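Small data deserves a bigger fuss

August 2018
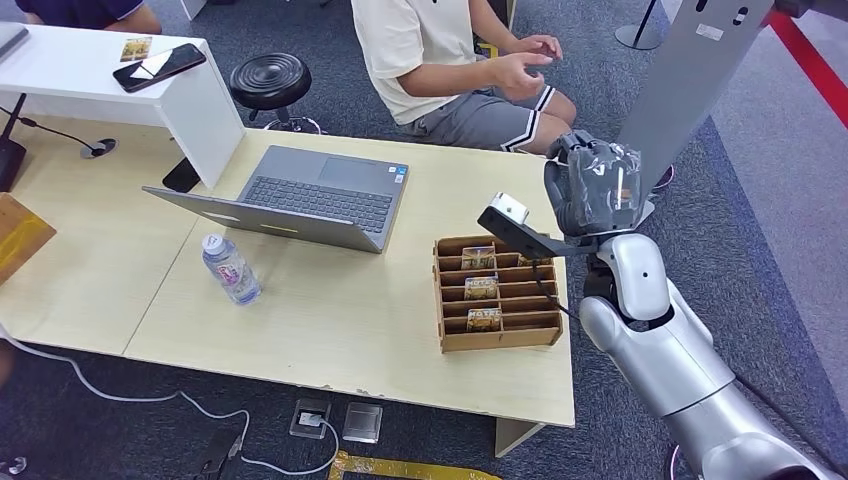

I keep coming back to the card-sorting result from the Vesov group, and I can't stop grinning about it. They taught an arm to put picture cards into a slotted tray from 50 demonstrations. Fifty! The older Kidik method wanted 4000 before it would behave, and it still jammed cards against the dividers.

What I love is where the effort went. Each demonstration was done slowly, with the odd fumble left in – so the arm learned how to recover as well as how to place. Over 341 trials it dropped 2 cards.

Sure, it's one tray in one lab, and I'd like to see Zamdale try it with bent cards and a different colour of table. I'd still bet on it. Our field should spend more on patient teaching.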